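Talks > School Sports > Lillinton track night

September, by Narayanan Gowda

Slide 1. Say hello, wait for the back row to sit. Thank the bus drivers first!

Slide 2. Cross country numbers. We had 17 runners last fall and we have 58 now (pause here, let them clap). Most had never run two miles before June, and I love that.

Slide 3. The Enditer course. Long hill, then the creek path. Tell the story about the shoe in the mud, but keep it short.

Slide 4. Summer miles. The team logged 2146 together. Read out the freshmen by name, slowly, and get them right.

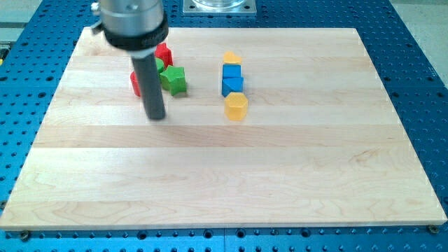
Coach Proltine told me the hill matters less than the last flat stretch, and that our kids still start too fast.

Slide 5. Home meet needs: timers, water, cones. Sign-up sheet is by the door. Then questions.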